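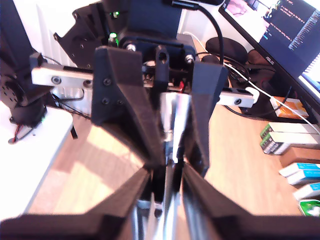 The gripper on the Lilovel arm, with its black 3D-printed fingers.

2 min read

BELMONTE, 5th November – The small robot arm at the Niltix workshop is back in use after a repair that ran longer than planned. New finger pads, a reseated cable, a full recalibration. The shop had it down on the board as a one-evening job. It took most of a week.

The trouble started in October. The arm, called Lilovel by the people who run it, began dropping parts on the way from tray to bin. Not every time. It would go all morning without a miss, then let go of three in a row. Out of 531 picks logged over the month, 12 ended with the part on the desk or the floor. That doesn't sound like much, but the arm is used for recording practice runs and a run with a drop in it gets thrown out.

First guess was software. Wrong guess, and it ate two evenings. The logs showed the grip motor reaching its target every time, so as far as the controller knew the fingers were closed. The fingers themselves were fine too. It was the pads. Printed in October from a new spool, and a touch too thin at the inner edge, so a part could sit square in the grip and still slide once the wrist turned.

New pads were printed on the same machine with the wall made thicker. Fitting them is quick on paper. Back the screws out, swap, run them in again a bit at a time so the plastic doesn't split. One split anyway. A second set went on the next day.

With the grip apart the crew went over everything else they could reach. One screw on the bracket had worked itself loose, which may have been adding to the wobble, and the cable was pulling a little at full reach. It got more slack and a new tie. Stitia, the shop across the yard that supplies the motors, checked the spare and found nothing wrong with it.

Then calibration. Anyone who has done this on a hobby-size arm will know the drill – middle of travel first, then each joint by hand to both ends, slowly, and save. Skip a joint and the arm thinks it is somewhere its not. The first pass gave odd numbers on the wrist and had to be done again from the top. The second one held.

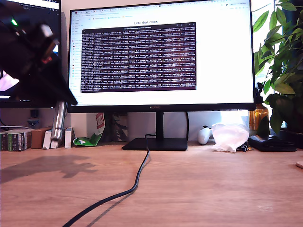

How often should a small arm like this be recalibrated?
Any time a motor, horn or joint has been taken apart, and again if the arm starts stopping short of where it should.

At Niltix the work is done with the docs open on one screen and a terminal on top, and the shop now wants it written down as well. A paper sheet goes up by the bench this week: pads, screws, cable, calibration date, initials. Until now that was kept in peoples heads, and the October pads never got noted anywhere. It took a while to work out when they had even gone on.

Since the repair the arm has made 254 picks with no drops. The crew wants to get past the October total before calling it fixed. Heavier parts stay off the list until then, and the speed is being held at the lower setting.

There is also a plan to keep 7 spare pads in the drawer, printed in one go and measured before they go in. The old spool is still on the shelf, marked with tape.

Practice recording starts up again next week. The open evening in Belmonte goes ahead as planned and the arm will be running – slow speed, light parts only.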